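Ganside Neighborhood Library Friends - monthly meeting, November
Held in the back reading room, Wednesday, started late (key trouble)
Minutes: Larysa Karpenko

Present: nine members, plus two from the Derkach Street block group who stayed for the roof item only. Apologies from the Bideo end of town, road closed again.

Last month's minutes
Read and accepted. One fix, the piano was offered, not donated. Owner still wants to see the room first.

Money
Balance $2207 before bills. Owing: $171 to the printer for the fall flyer, and the insurance quarter which has not come yet. Question on why the flyer cost more than spring. Answer, color on both sides. Agreed one color next time unless someone feels strongly. Two people felt strongly. Left as it is, get both prices.

Book sale
Took in $1173 over the two days, best so far. Cookbooks and kids' chapter books gone by Saturday lunch. Large print went well too, should ask for more. Encyclopedias did not sell, did not sell last year either. Motion to stop accepting encyclopedias, carried. Sign to go on the drop-off door, wording polite.
Leftovers: fourteen boxes in the hall by the restrooms. They have to move, the fire inspector comes before the holidays. Dutia Thrift will take paperbacks but not hardbacks, and only if we drive them over. Larysa has the wagon, needs one more pair of arms. Hardbacks to be offered to the high school, then recycling.
Complaint from a buyer about early entry. Dealers were let in at 8:30 with the helpers. Long talk on this. Some want a paid early hour, others think it goes against the whole point of the sale. Not settled. Bring back in January with numbers from other towns.

Roof
Water coming in over the periodicals again, same corner. The city says it is on the list. It was on the list in spring. Block group says the drain on the Derkach side overflows and runs back under the flashing, they have watched it do this from across the street. They will write a letter, we will write our own, both to go the same week. Until then the bucket stays, and please would whoever closes up empty it. The magazines from the bottom shelf are on the cart and should stay on the cart.

Reading hour
Attendance up since the change to 10:15. Too many strollers for the doorway. Try parking them in the coat area. Need readers for the last two weeks of the month, sheet on the desk, please sign it in pen, pencil smudges and then we can't tell who it was.
Request from a parent for a Ukranian story morning. Everyone in favor. Larysa can do one, maybe every other month, has some picture books at home but would need the library to buy a few more. Up to $60 approved for this.

Quilt
Raffle quilt is finished except the binding. Hang it behind the front desk once done, not in the window, the last one faded. Tickets $2 each or six for ten. Permit for raffle still has to be filed, form is at city hall, can't be done online. Drawing at the winter open house.

Winter open house
Cider, cookies, no hot food this year. The urn leaks at the tap, borrow the church's or buy a new one, price to be checked. Music: recorder group said yes, school choir said maybe. If the piano comes in time then piano, don't count on it.
Cleanup crew was three people last year and they were there till ten. Need at least double. Names taken after the meeting, still short.

Shelving
Bideo Hardware gave a quote for the adjustable shelves in the local history nook. Came in over what we set aside. Ask if they will do it without the end panels. Local history folders are getting bent in the meantime, maps especially. Somebody mentioned flat drawers at the county surplus sale, will go look.

Newsletter
Deadline moved up a week on account of the holiday. Need: book sale report, open house notice, thank-you list. Keep pieces short, last issue ran over and the calender got dropped. Photos can go in with the text, no need to send seperately.

Other
Lost glasses in the desk drawer, brown case.
Back door sticks, push low.
Bike rack request passed to city again.
Two new members, welcome packets out of print, more to be run off.

To do
Letter on roof - Larysa, draft by next week
Boxes to Dutia - Larysa plus one
Raffle form - open, someone who is downtown weekdays please
Urn price - open
Sign for drop-off door - front desk

Next meeting same room, 7 pm, bring a chair cushion if the metal chairs bother you. Closed 8:50. 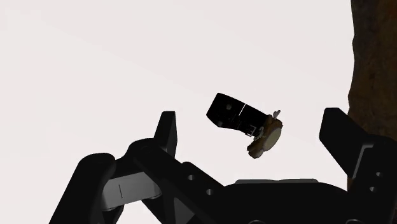
Rendered view, black gripper with its two fingers open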